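4.2 Where kitchen storage goes

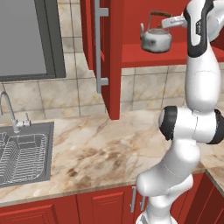 Figure 3. Kitchen corner with red cabinetry, kettle on an upper shelf.

Why do tenants in small flats leave the upper shelves half empty? Mostly reach. People put daily things where the hand already is, and in the Padville units the top shelf is too high for the shorter tenants, so it fills with what gets used once a year or stays bare.

We visited 11 households in Padville and Sukside in June. Same interview guide as Section 3, shortened. Each household kept a four day diary of what came out of which cupboard and where it went back. Two diaries from Sukside came back with pages missing and are left out of the reach scores but kept in the interview material.

Main pattern — things drift downward. Cups, tea, oil, salt all started in upper cabinets at move-in (tenants' own recall, so treat with care) and ended up on the counter. Counter space then gets short and people complain about the counter, not the cabinets. Abernathy makes the same point for older rental blocks and we see no reason to disagree.

Households with children differ. Three of them used upper storage on purpose, for cleaning products, medicine, sweets. One Sukside tenant: "High is the only lock I have." Height as a lock was not in our coding scheme, it was added late by Massawe after the second read of the transcripts. Pettigrew recoded the earlier ones to match.

Depth matters less then we expected. Deep lower cupboards were disliked by nearly everyone but still used daily, kneeling and all. See Table 2 for scores by cabinet type.

Not covered: pantries, shared kitchens, anything on rent levels. The Kakis building was dropped before fieldwork, access problems. Lighting inside cupboards came up in several interveiws and is taken up in 4.3.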